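Switching to a Heat Pump Dryer

06/07/2025

Our old vented dryer quit in the spring, and after a few weeks of clotheslines in the hallway we bought a heat pump model from Thiele.
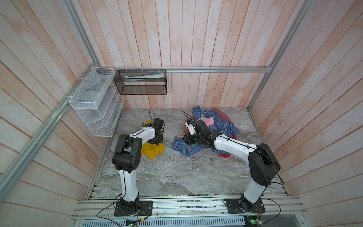 I'd put off the purchase because of the price. It cost almost twice what a plain vented dryer would have. Gudrun Hollmann at the shop in Ollgate went through the energy label with me and was frank that a two-person household would wait years to get the difference back. We run 3 loads a week, so she had a point.

What changed my mind was the hole in the wall. A vented dryer blows heated indoor air outside, and in winter the furnace has to make up for it. The heat pump kind reuses its warm air and collects the water in a tank. We closed off the old duct with foam board and a cover plate, and the laundry room no longer has a draft.

The drawbacks: a load of towels takes much longer than it used to, and the lint filter has two layers that both need cleaning. I empty the tank after every load. My neighbor Dörte Wiegand ran a drain hose to her sink instead, and I may do the same in July.

I still hang the sheets outside when it's dry. The next thing on the list is the water heater. I have one quote from Conton and am waiting on a second.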